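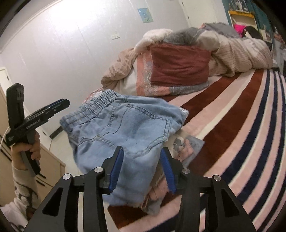 My sister's view is that anyone who packs for a weekend in Rallville the night before deserves whatever they forget. I have been leaving late and underpacked for 14 years, so she has had time to polish it.

This year I left the phone charger, all my socks and the printed directions. The drive to Rallville is 49 miles and I know it perfectly well, but I like having directions on the seat. They keep me from taking the Wurkoddale exit, where there's a pie place -- closed now, I found out by taking the Wurkoddale exit.

I bought socks at the gas station. They have flames on them.
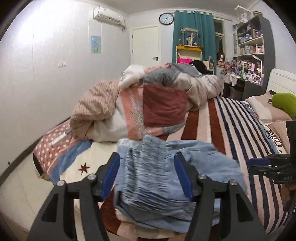
Filed under: Small Trips, Poor Planning

The motel has changed hands again and the sign now says Ustoris Inn, in a typeface I associate with dentists. Same ice machine, same growl. Breakfast was a waffle I made myself, badly, while a man in a fishing vest gave me tips. I took the tips and the second waffle was worse.

We're going back in May, before the rates go up. I've started a list. So far it says "socks."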